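Butcher Block, One Year In

Posted July 15, 2023

We put the butcher-block counter in last June, when the old one finally gave up around the sink cutout. I said I would write down how it held up after a year and I have had three emails asking, so this is that post.

Some background for anyone who hasn't read the earlier ones. The kitchen is small and most of the counter is one straight run under the window. The sink is at one end and the microwave is at the other. Everything we do happens in between. The slab came from Brinkmann, the lumber place out past Clelcombe, and it was 77 inches long before we cut it down. I had set aside $4,000 for the whole kitchen and the counter was not the big expense. The plumbing was.

For the first month I oiled it once a week. Then it went to once a month, and by winter I was doing it when I remembered. The middle of the counter doesn't care. I have chopped on it by accident, set down grocery bags, and spilled coffee more than once. A light sanding and some oil takes care of all of it.

The sink end is another matter. Water gets on the wood next to the rim every single day. A drop-in sink has a lip, and the bead of caulk under that lip is the only thing keeping water out of the cut edge. I sealed the cut edge with two coats before the sink went in, which was Min-kyu Shim's advice. He did cabinets for years and he was right. If you only do one thing from this post, do that.

What I got wrong was the cloth. I had a habit of dropping the dishcloth half over the rim and half on the wood and leaving it there overnight. In February I picked it up one morning and the wood under it had gone gray in a patch the size of my hand. There was also a rough feel to it where the grain had come up.

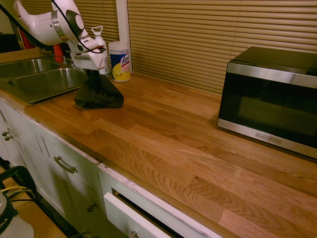

Can you get a gray water stain out of butcher block without replacing the board? In most cases sanding will do it, as long as the wood is still hard when you press a fingernail into it.

I started with 80 grit, which was too rough for the job and left scratches I had to chase out afterward. Start with 120. Go with the grain, move up to 220, wipe off the dust, and let it sit a day before any oil goes on. Some of the gray was still there after sanding, so I used a wood brightener from Grinine that I had left over from the deck. It stayed on for 13 minutes, then I wiped it off with a damp rag and let the whole area dry with a fan on it. I tried it on an offcut first. The patch came out slightly lighter than the wood next to it and evened up after a few coats of oil.

Now the cloth gets wrung out and hung on the oven door at night. I would say we manage that five nights out of seven. During the day it still lands by the sink, and I have stopped worrying about it as long as somebody moves it before bed.

Cleaning products were the other thing people asked about. I wipe the counter with dish soap and water, then dry it with a towel. Disinfecting wipes I keep for the faucet, the sink and the microwave door. I did use them on the wood for a while and it got dull and dry faster in the spots where I used them most. I don't know if that was the wipes or just that those were the busy spots. Either way I quit and the oil lasts longer. After raw chicken I wash the cutting board in the sink and go over the counter with hot soapy water.

The sun was a surprise. The wood has darkened along the back where the light comes in, and when I slid the microwave out to clean behind it there was a pale rectangle underneath. I keep the blinds closed most of the afternoon now, mainly for the heat, and that probably slows it down. I turned the microwave a little and I'll leave it there until the color catches up. If you put a heavy appliance on a new wood counter, I would shift it every couple of months in the first year.

Oil. I have tried two. The first was plain mineral oil from the drugstore, which works fine and needs doing often. The second was the Gostley board oil, which has wax in it. It costs more and smells better, and water beads on it for a couple of weeks longer. I use the Gostley by the sink and mineral oil everywhere else. One can has lasted since March and there is still a third of it left.

The caulk around the sink I redid in May. It hadn't failed but it was getting dark in one corner and I wanted to look at the wood under it. The wood was fine. Cutting out the old bead took an hour and putting in the new one took ten minutes.

Would I pick wood again? For this kitchen, yes. The stone quote was over $1,000 more and I like that I can fix this one myself with sandpaper. If I had a dishwasher and three kids I might feel differently about it.

Next up is the drawer under the microwave that sticks every time it rains. I have the runners already and will post when they're in.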